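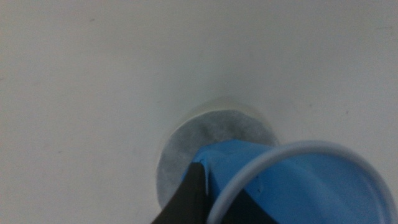 The plumber I visited in Grineck has worked with kitchen and bathroom drains since 2000, and he says most of his calls start with the same sentence: "It was slow for a while, and now it does not go down at all." He did not want his name in the article, he wanted only that people listen. When we talked about a round drain opening in a white surface, with a gray speckled disk sitting inside the rim, he told me that people look at this part every day and never lift it. "They clean the white part until it shines," he said. "The dirt is underneath."

I asked him what blocks a drain most often. "Fat," he answered immediately. "Fat from the pan, a little every evening. In January it is the worst, when the pipes in the outside wall are cold." One winter he was called to 152 apartments, more than in any other year, and most of them were in the old buildings in Madigan.

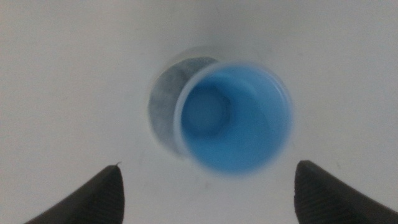 He is not a friend of strong chemicals. He told me that they often make a small hole in the blockage, the water runs again, and the customer is happy for two weeks. "Then I come, and there is still acid in the pipe – this I don't like." His own advice is simple: wipe the pan with paper, use a strainer, and run warm water for 60 seconds after washing the dishes.
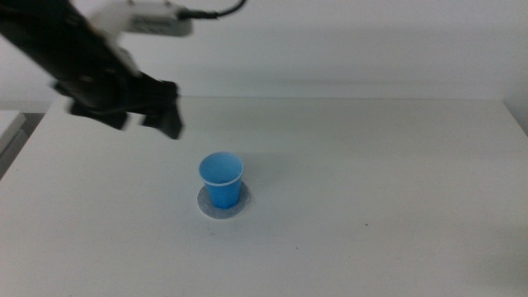
About the future he was less cheerful. The water company in Citden plans to replace the street pipes by 2024, but the pipes inside the houses belong to the owners. "A new street pipe does not help you if your own is closed," he said. Then his phone rang, and it was again a kitchen.

September 5, 2018

14 shares
3 comments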